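Dernière mise à jour : 25 février 2018

Nous nous marions en juin, et depuis que nous l'avons annoncé on me pose surtout une question : « Alors, la salle ? » Je vais donc tout raconter ici une bonne fois, en prenant mon temps (vous me connaissez).

Trois adresses en deux week-ends

Nous avons commencé par le domaine d'Erkcombe, avec ses grands tilleuls et son allée de gravier dont ma mère rêvait. C'est superbe, mais la location seule montait à 3000 euros, sans les chaises ! Au Skimton, l'accueil était charmant et la piste de danse immense, seulement il fallait couper la musique à minuit, et mes cousins ne me l'auraient jamais pardonné.

Restait Skikstead, une ancienne auberge à environ 35 kilomètres de chez nous, que j'avais failli rayer de la liste à cause de la route. On y entre par une petite cour pavée, la salle donne sur un verger, et la dame qui nous a reçus nous a servi un café avant même de parler d'argent. J'étais conquise avant la fin de la tasse.

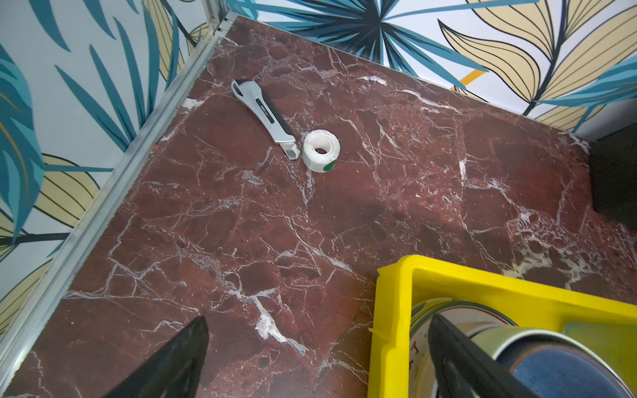
Le repas

Pour le traiteur, nous avons choisi la maison El Ouafi, qui avait régalé tout le monde au baptême de ma filleule. Couscous d'agneau aux abricots, salades, puis une pièce montée quand même, parce que mon grand-père y tient. L'acompte est de 957 euros, je l'ai versé hier avec un petit pincement au cœur.

Il nous reste à décider du vin d'honneur : dans le verger s'il fait beau, dans la salle sinon. Et les plans de table... je m'y mets la semaine prochaine, promis. Si vous avez une astuce pour placer des oncles fâchés, les commentaires sont ouverts !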